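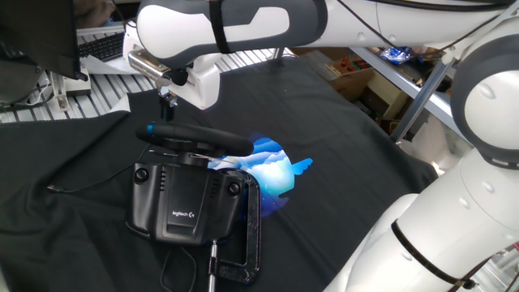

Kutero over the wheel base, clamp on the right side of it.

Kutero build: arm turning a sim wheel (Grindmont shared shop)
Started by ekmunteanu, Aug 7, 2021

ekmunteanu
Posts: 522

Moving this out of the general robots thread so people can pick at it properly. The goal is to have the arm take hold of the rim, turn the wheel through a set angle and let go again, over and over, without a person touching it. Later I'd like it to drive a lap, very slowly. The wheel is a stock Logitech one, held to the table with a C-clamp. Motion code is mine, and the logging runs through Lamptey, the little script Kimie Yagi wrote for the shop's lathe.

So far I have 61 runs logged. I count 300 degrees of turn and back as a run. Fire away.

yuklan_c
Posts: 3333

I'll go first. Why is there an arm in this at all? The wheel has a motor in it. It's a force feedback wheel, right? If you want it to turn, you send it a command over the cable. You have built the most expensive possible way to turn a thing that can turn itself.

ekmunteanu

I don't want the wheel to turn. I want the arm to turn it. The force feedback is what I'm interested in, it gives me something to push against that I can set from software.

yuklan_c

OK, but then say that in the first post. "Drive a lap" is the part people will repeat, and the lap is the part I don't believe.

paochu
Posts: 61

I have a more boring complaint. You've got a cloth under the base and the clamp is pulling down through it. Cloth creeps. You can crank that screw until the plastic groans and the base will still walk a little every time the arm reverses. After enough runs your wheel center isn't where the code thinks it is, and you'll blame the grip.

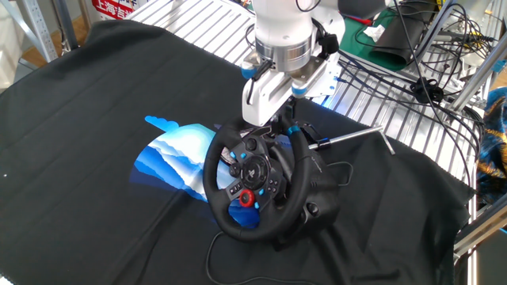

I had the same thing with a drill press vise on a rubber mat. I spent most of April chasing a runout problem in the chuck, and the vise was moving. Take the cloth out from under the base, or cut a hole in it. And put a second clamp on the other side. One clamp on one side is a pivot.

ekmunteanu

The cloth stays for now, the camera gets confused by the bench top. Cutting a hole is fair. I checked the base against a tape mark after the last batch and saw no shift, but I only checked the front edge.

paochu

Front edge tells you nothing about rotation. Check two corners.

yuklan_c

And what does "logged" mean? Logged as in it worked, or logged as in the script wrote a line?

ekmunteanu

The script wrote a line. I count it good if the wheel's own position reading gets to the target and comes back. Some didn't, the fingers slid along the rim. I haven't gone through all of them yet.

yuklan_c

So the number of good runs is unknown. Thank you, that's all I wanted.

kimie_y
Posts: 300

Bit harsh, Yuk-lan. I was in the shop for one batch and it did turn the wheel. I agree the log is useless as it stands, and that's partly my fault because Lamptey only knows "started" and "stopped." I'll add a result column if Emanuel tells me what goes in it.

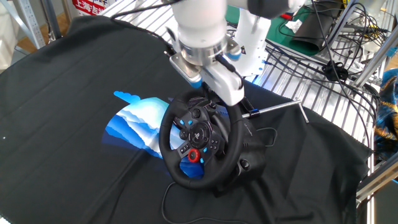
My own doubt is the path. The rim is tilted toward you and the arm has to follow a circle in that tilted plane. If the plane is off by a few degrees, the fingers get dragged across the rim wrap or they pinch. So what are you using for the plane? Please don't say you eyeballed it.

ekmunteanu

Touched three points on the rim by hand and fit a circle. So, partly eyeballed.

kimie_y

Three points always fit a circle. They'll fit it perfectly even if one of them is garbage. Do eight and look at how badly they miss.

yungching
Posts: 61

I'm going to disagree with the room a bit. The guy at Trimcombe who did this with a valve handle had a worse setup and got decent results by going slow and letting the arm be soft. You don't need a perfect circle if the arm gives a little.

yuklan_c

"Decent results" according to whom? I read that thread. He posted one video and left.

yungching

According to him, I'll grant you that.

ekmunteanu

List so far, then: hole in the cloth, second clamp, two corner marks, eight points on the rim, result column. I'm keeping the lap as a goal, sorry Yuk-lan. One more angle so you can see what the clamp is doing:
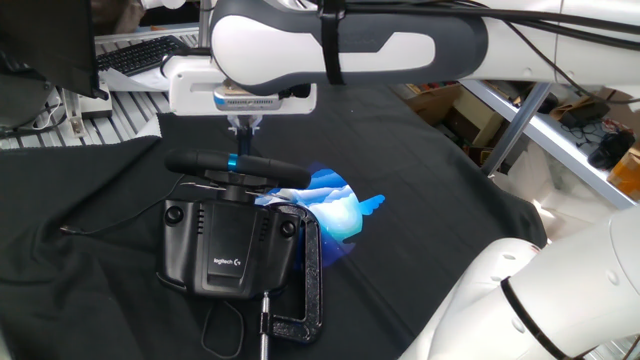

Gripper above the hub. C-clamp and its T-handle at the right.

paochu

Yep, the cloth goes right under it. Hole first, then talk to me about circles.

yuklan_c

Redo the whole set after that and post the bad runs too. I'll read those.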